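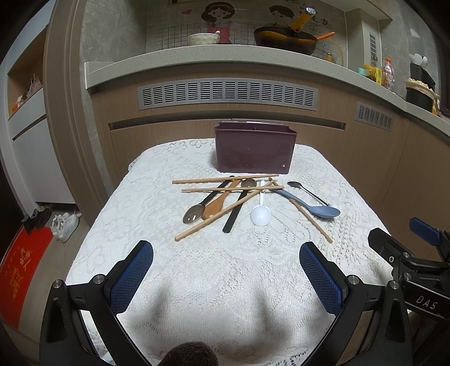
Spoons, chopsticks and their holder on the lace cloth.

Before you order a gripper for kitchen work, lay out your own utensils and plan the budget from them.

Measure the thinnest handle first. For us it was a chopstick, and the cheaper Skostel fingers did not close tight enough on it. Soft pads helped, so put spare pads in the first order. We paid $32 for 2 sets.

Take off the lace cloth for the trial days, as fine mesh can catch a finger tip. A plain cotton one is fine.

Ask for the delivery cost in writing. Illov added $124 to our quote in July, after we had already agreed on the colour and the cable length.

Keep roughly eight per cent of the money aside for screws, chargers and one broken spoon.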